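Foro Taller y Trastero > Orden y almacenaje > Cajones, cubetas y cajas

Tema: Fondo metálico de cubeta gris rayado y con manchas, ¿lijo, pinto o lo dejo?

tornillo_suelto
Mensajes: 57
02/03/2018
Hola a todos, llevo tiempo leyendo esta sección y por fin me animo a abrir tema, a ver si me echáis un cable. Tengo en el taller varias cubetas rectangulares grises, de las de Oltura antiguas, que uso para todo: piezas pequeñas, restos de perfil, herrajes que aún no sé dónde van... Las compré de segunda mano en diciembre y las paredes están muy bien, el gris mate aguanta todo lo que le echen. El problema lo tengo en los fondos, que van en metal visto. Entre arrastrar cosas y el polvillo que se va quedando en las esquinas, tengo una que da un poco de pena.

Lo que he hecho hasta ahora: aspirar, trapo con agua y jabón, secar bien, y vuelta a empezar a las dos semanas. Con el jabón se va la grasa, pero las marcas se quedan donde estaban. Un compañero me dijo que le diera con estropajo verde y no me atreví, que luego esos arañazos se ven más que los originales. 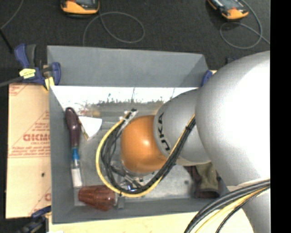 La duda principal es si merece la pena meterle mano al fondo entero o solo a la zona del fondo-fondo, la que queda pegada a la pared larga. Para mí el roce general es lo de menos, es una caja de trabajo y ya contaba con que se rayase. Me mosquea más la franja de la pared del otro lado: justo debajo de donde pega la luz hay motitas oscuras, borrones sin forma y unas manchas flojas tirando a marrón y rojizo. ¿Eso es óxido empezando o es porquería que se ha quedado pegada? Con el brillo encima no hay manera de saberlo, según desde dónde mires parece una cosa o la otra.

He pensado en tres caminos: lija fina y aceite, una imprimación y pintarlo del mismo gris, o poner una alfombrilla de goma cortada a medida y olvidarme. ¿Qué haríais vosotros? Gracias de antemano y perdón por el ladrillo.

lamadelmartillo
Mensajes: 3436
Bienvenido, y de ladrillo nada, se agradece que alguien ponga los datos y no un "se me ha manchado una caja, ayuda".

Yo lo primero que haría es la prueba del trapo blanco. Alcohol, trapo limpio, frotas un minuto en lo rojizo y miras el trapo. Si sale marrón anaranjado y al tacto la chapa rasca un poco, mala señal. Si sale negro, grasa vieja con polvo. Y si no sale nada, pues puede ser hasta un reflejo, que con una superficie así de brillante me lo creo todo. ¡No compres nada antes de hacer eso!

De lijar, si hay que lijar, grano 1000 al agua y siempre en la misma dirección, a lo largo de la cubeta. Nada de círculos.

cajon_desastre
Mensajes: 5
Pues yo voto por la alfombrilla y a otra cosa. Tengo cubetas parecidas, compradas en Hartley, y al año todas estaban rayadas. Puse goma estriada en todas, la corté con cúter y regla, y ahora las cosas ni resbalan ni suenan (esto último mi familia lo valora mucho, jaja). Lo de lijar el fondo de una caja me parece trabajo para una tarde de lluvia en la que no tengas otra cosa que hacer.

lamadelmartillo
Mensajes: 3436
cajon_desastre, con cariño: si debajo hay óxido y lo tapas con goma, lo que haces es criarlo. La goma guarda la humedad contra la chapa. Cuando la levantes dentro de un par de inviernos te vas a encontrar un mapa.

cajon_desastre
Mensajes: 5
Con cariño también: las mías llevan ya tres inviernos y no hay ningún mapa. Las levanto en primavera, paso un trapo y listo. Supongo que depende de lo húmedo que sea el taller de cada uno. El mío es seco como un polvorón.

rincon_del_fondo
Mensajes: 1000
¡Mira, mensaje número 1000 y me toca en un hilo de cubetas! No podía ser de otra forma.

Yo estoy a medio camino de los dos. He tenido bandejas con fondo metálico durante años y creo que aquí falta una pregunta: ¿qué metes dentro? Porque no es lo mismo echar tornillería con su aceitito, que protege y todo, que echar piezas recién lavadas o madera con resina. A mí los únicos cercos rojizos que me salieron en un fondo eran de dejar encima unos muelles viejos que ya venían oxidados. La chapa estaba perfecta, el óxido era prestado. Salió con pasta Hinano y un trapo de algodón, sin lijar nada.

Por cierto, bonito el borde ese más claro que llevan por fuera. Las mías son lisas y la verdad es que así se localiza mucho mejor el canto cuando vas con prisa.

tornillo_suelto
Mensajes: 57
Gracias por contestar tan rápido. A ver, por partes:

Dentro va de todo, ese es el problema. Y sí, me suena haber tenido allí unas abrazaderas del patio que estaban para tirar, así que lo del óxido prestado me cuadra bastante. El taller no es seco precisamente, está medio enterrado y en diciembre las paredes sudan. O sea que lo de la goma me da un poco de respeto.

No conocía la pasta Hinano, ¿deja mate o deja brillo? Porque si me queda un corro más brillante que el resto me voy a poner de los nervios cada vez que lo vea.

rincon_del_fondo
Mensajes: 1000
Un pelín más brillo donde frotas, sí. Por eso conviene darle a todo el fondo aunque sea de pasada. Poca cantidad, que cunde muchísimo, y luego retirar bien las esquinas con un bastoncillo o un palito envuelto en trapo. Si dejas pasta en la unión con la pared se seca, se pone blanca y queda feísimo.

gris_perla
Mensajes: 57
Discrepo de casi todo el hilo, jeje. Es una cubeta de taller. El fondo se raya, se mancha y coge carácter. Yo he visto a gente pintar el interior de sus cajas con imprimación y dos manos de esmalte, y al primer golpe salta la pintura y entonces sí que tienes un lío: escamitas de pintura mezcladas con las piezas. La chapa vista se limpia en un momento y aguanta la vida entera.

De pintar, ni hablar. De lijar, tampoco. Trapo con una gota de aceite y a seguir trabajando.

lamadelmartillo
Mensajes: 3436
En lo de no pintar te doy toda la razón. Lo de no lijar lo dejo en "según lo que diga el trapo". Si hay picadura y no la paras, el aceite solo la disimula.

nudo_marinero
Mensajes: 57
Yo venía a otra cosa, que soy muy de fijarme en los cables. Veo que llevas el mazo con el amarillo y los negros recogido con una sola brida, allá arriba. ¿No se te abre el bucle? Yo en mi banco pongo bridas de velcro más seguidas, las de plástico me las acabo cargando cada vez que quiero añadir un cable. Las compro en rollo en Nirkurby y las corto a la medida que me hace falta.

Y sobre el fondo: alfombrilla NO. Se levanta por las esquinas y se meten las arandelas debajo. Lo digo con conocimiento de causa, tardé media mañana en encontrar una.

cajon_desastre
Mensajes: 5
Se levanta si la cortas corta. Hay que dejarla un par de milímetros grande y que entre apretada. ¡Que me vais a dejar solo con mi goma, ya lo veo venir!

tornillo_suelto
Mensajes: 57
nudo_marinero, el velcro me gusta más que la brida, la verdad, me apunto lo del rollo. Con los cables soy bastante desastre, pongo una y pienso "ya pondré las demás" y ahí se queda la cosa.

Actualizo con lo del trapo, que lo prometido es deuda. Alcohol, trapo de sábana vieja, un minuto largo frotando. Primera pasada: gris oscuro casi negro, grasa pura. Segunda pasada, justo encima de lo rojizo: un poco de marrón, muy poco. Pasando la uña no noto escalón ninguno. Las motas oscuras se han ido la mayoría, quedan unas cuantas en la esquina que no sé si son golpes.

lamadelmartillo
Mensajes: 3436
Sin escalón al pasar la uña, yo me quedaría tranquilo y guardaría la lija. Dale con la pasta que te dicen, aclara, seca con secador (en un taller que suda, el trapo no basta) y una película finísima de aceite. Finísima, que si te pasas es un imán para el polvo y en un mes estás igual que al principio.

rincon_del_fondo
Mensajes: 1000
Eso mismo. Y una caja aparte para lo oxidado, de plástico. Yo tengo una con un letrero que pone "enfermería" y allí va todo lo que llega con mala cara hasta que lo limpio o lo tiro.

gris_perla
Mensajes: 57
Trapo y aceite, lo que dije yo, solo que habéis tardado quince mensajes en llegar, jajaja. La pasta os la concedo.

cajon_desastre
Mensajes: 5
Yo sigo con mi goma. Si alguien quiere le paso las medidas.

tornillo_suelto
Mensajes: 57
Decidido entonces: pasta Hinano por todo el fondo, secador y aceite en poca cantidad. En la cubeta de los herrajes gordos sí que voy a probar la alfombrilla, cajon_desastre, que esa no la tengo pegada a la pared que suda y además hace un ruido infernal cuando echo cosas dentro. Pásame las medidas por privado si puedes, y dime qué grosor usaste.

Una última pregunta para quien tenga las de Oltura: ¿las paredes grises se pueden limpiar con el mismo alcohol o se comen el mate? En una esquinita no ha pasado nada, pero no me fío.

nudo_marinero
Mensajes: 57
A las mías les paso jabón neutro y nada más. Con alcohol una me quedó con un cerco más claro, aunque tampoco te puedo jurar que fuera por eso. Prueba por la parte de abajo, que no se ve, y espera un día antes de seguir.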